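The Parking Permit Renewal, Explained As Well As It Can Be
By Juraj Malý
01/10/2023

Residents of Purbridge will have received a blue letter by now. If you have not received the blue letter, you should write to the permit office, which will ask you for the reference number printed on the blue letter.

Permits for the Ulgate zone run out at the end of December. The renewal fee stays at five dollars, a figure so modest that I spent a while looking for the catch. The catch is the form. Last year it was one page. It has since grown an appendix, and the appendix wants proof of address in two kinds, neither of them older than your last oil change. A library card counts. A tax bill, for reasons known only to the tax people, does not.

Baptiste Brunet on Mollel Street sent his in early and got it back with a note saying it was early. He sent it again. I am told it is now being considered. 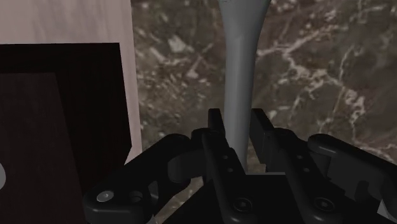

The other change is visitor passes. Each household used to get a book of them and could hand them out like mints. Now you get two at a time, and the next pair comes when the first pair has been used up and mailed back. Anyone planning a wedding should start now. Igor Holub has asked the office whether his brother-in-law, who has been staying since spring, is still a visitor. The office has passed the question up the line – it would like to know too.

Overnight parking on Jovton Road is unchanged, meaning there isn't any. The signs say otherwise on the north side. Please believe the tickets, which cost more than the signs did.

The zone has almost 1,000 permit holders and one mail slot, so don't leave it to the last week. Forms are at the front desk of the library, next to the large-print mysteries. Bring your own pen. Khoa Đỗ has offered to look over anyone's form before it goes in, having filled out his own three times.

Purbridge Neighbors Newsletter | Contact the editor | © 2023 Purbridge Neighbors | Back to top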